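Skerkstead Community Storage: Frequently Asked Questions

Last revised July 5, 2025
57 comments | 166 shares

Who may rent a storage unit?

Units are offered to residents and small businesses in Skerkstead and Lamont. Applicants must be aged 18 or over and must provide proof of address. A business applying in its own name should also state the person who will hold the key.

How is the rent paid?

Rent is due on the first day of each month and may be paid by card or bank transfer. A deposit equal to one month's rent is taken when the agreement is signed. It is returned within 28 days of the unit being handed back clean and empty.

What may not be stored?

The following are not accepted at either site:

- food, plants and living things
- fuel, gas bottles, paint thinner and fireworks
- tyres, unless agreed in writing
- goods held on behalf of another person

Tenants who are unsure should write to Fouad Benkirane in the lettings office before bringing the goods to the site.

How should small parts and loose items be kept?

Small items should be grouped by kind and kept on a shelf or in a closed bin. Bins left on the floor must not block the door. Heavy goods belong on the lowest level, and nothing may be placed within 50 centimetres of the ceiling lights.
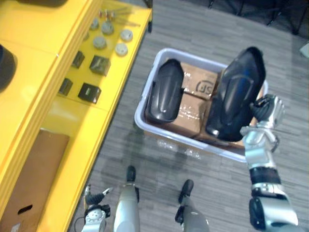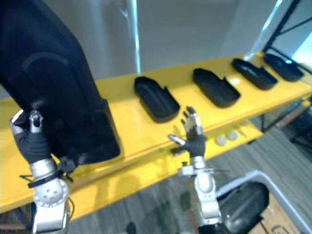
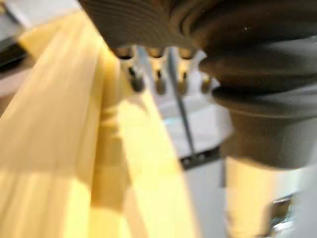
Are my goods insured?

The rent does not include insurance. Each tenant must hold cover for the full value of the goods and send a copy of the certificate before the first visit. Household policies often exclude goods kept away from home, and tenants are advised to check this point with their insurer.

When can I visit my unit?

The Wellari Road site is open from 7 am to 9 pm every day. The Zusham Lane site closes at 6 pm. Both sites close for maintenance on the first two days of March, and the gate codes will not work on those dates.

How much notice must I give?

Tenants must give 4 weeks' notice in writing. Notice given by telephone cannot be accepted. Rent paid beyond the end of the notice period will be refunded to the account from which it came.

Whom should I contact about a complaint?

Complaints should be addressed to Abdelkrim Ragab, Site Manager, quoting the unit number. A written reply will be sent within ten working days.

Was this page helpful? 2,472 people said yes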